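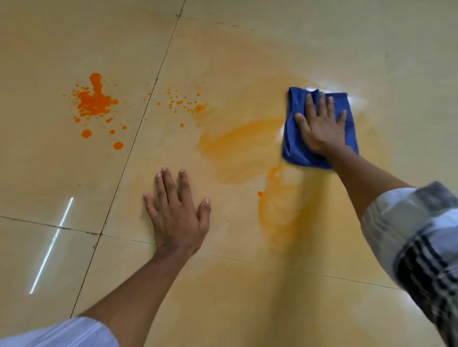
Hnatiuk support would like to know whether the arm has been power cycled, and whether the floor is "within the supported range of floors." Yes, and I have no idea. It's a polished beige tile. It came with the building.

**Ticket:** 2,675
**Machine:** Tulleo, homebuilt wiping arm on a rolling base, Hnatiuk wrist controller
**Location:** Drodville shared workshop
**Status:** open, sticky

**Problem**

Tulleo finds an orange spill, puts the cloth down, and converts a small orange puddle into a large orange mist. Then it reports `CLEAN` and parks. The same liquid under a blue microfiber cloth, by hand, also leaves streaks and a wide yellowish haze partway through, so I'm not going to be too superior about it. But a person can see the haze. Tulleo congratulates itself.

**Tried so far**

1. Power cycled. Twice, the second time for Hnatiuk.
2. Dropped wipe speed from 80 mm/s to 30. Less spray past the edge of the cloth. Same haze, delivered more thoughtfully.
3. Swapped the circular stroke for straight pulls. The circles were leaving rings, and I had been calling that a calibration pattern for longer than I'd like to admit.
4. Raised the color threshold to 43. It now ignores the ceiling light on the tile, which it used to scrub with real dedication. It also ignores every small droplet.
5. Put the threshold back. Light scrubbing resumed.

**Log, last run**

```
spill found ok
cloth contact ok
stroke 1 ok
stroke 2 ok
residual color below limit
result CLEAN
```

It was not clean. My sock has the evidence.

**Current theory**

Two faults pretending to be one. The wrist never presses hard enough for the cloth to soak anything up, so the first stroke just pushes liquid along. And the residual check compares each patch of tile with the patch beside it -- which is fine until the haze covers both.

**Next**

- Blot first: straight down, hold, lift, no sideways travel.
- Start from the outside and work in.
- Save a reference picture of the bare tile before the pour and compare against that.
- Refold to a dry face after each pass. The gripper can't do this, so for now the gripper is me.

**Question for Hnatiuk**

The wrist reports force on the way down and then a flat zero once it starts moving sideways. Is that a setting? The Dornadport bracket is tight and the cable is seated. I can send the raw force log, and please don't close the ticket as "floor."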